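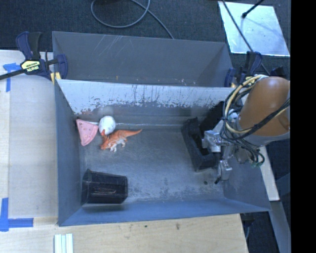

Fletix asked whether the second arm could wait until the next budget round, and the reply on file is that it can, if spare gripper fingers are ordered now.

Grandside bin-picking cell: equipment plan
Version of 3 July 2022

Scope
Covers parts for the Grandside cell only. Ollutel licenses are budgeted separately.

Planned purchases
Gripper finger sets: 2, at $375 each
Metal bins, clamps, cable sleeves: from existing stock
Controller service: $2,000 – quote from Ouazzani, valid for 15 days

Open items
Shipping is not included in the totals. Tax rate still to be confirmed.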